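Oduor Mollel hasn't finished his coffee when I turn up at Graston on Wednesday, but he's already talking about earbuds. He runs teleoperation for the Wiveck project, which means he spends his days teaching robot arms by driving them himself.

"You get a feel for how hard to squeeze," he tells me. "Too soft and the case slips, too hard and you've launched it across the lab, eh?"
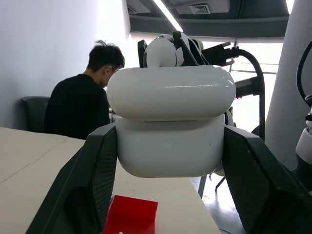

I asked how many goes it takes before the arms catch on. He laughed! The team has logged 1,267 demonstrations so far, and he threw out 201 of them (mostly his own, he says, from the first fortnight).

"My hands were rushing. The robot copies your bad habits too, so if I dither over a case, it learns to dither."

What's the fiddliest bit, then? Getting each bud into its cavity the right way round, no contest. He reckons a good run has a rhythm to it, a bit like buttering toast, and he'd rather keep a slow clean one than a quick messy one. 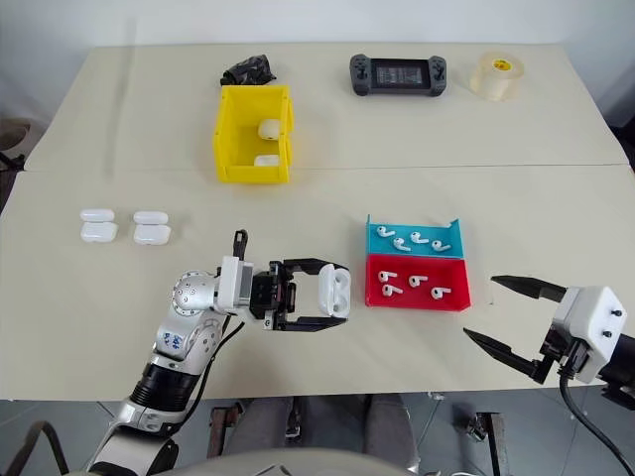 Two arms, two trays of earbuds and an open case in the grip.

By February he wants newcomers doing the driving. I had a go myself and was hopeless.

© Inport. Contact us | Back to top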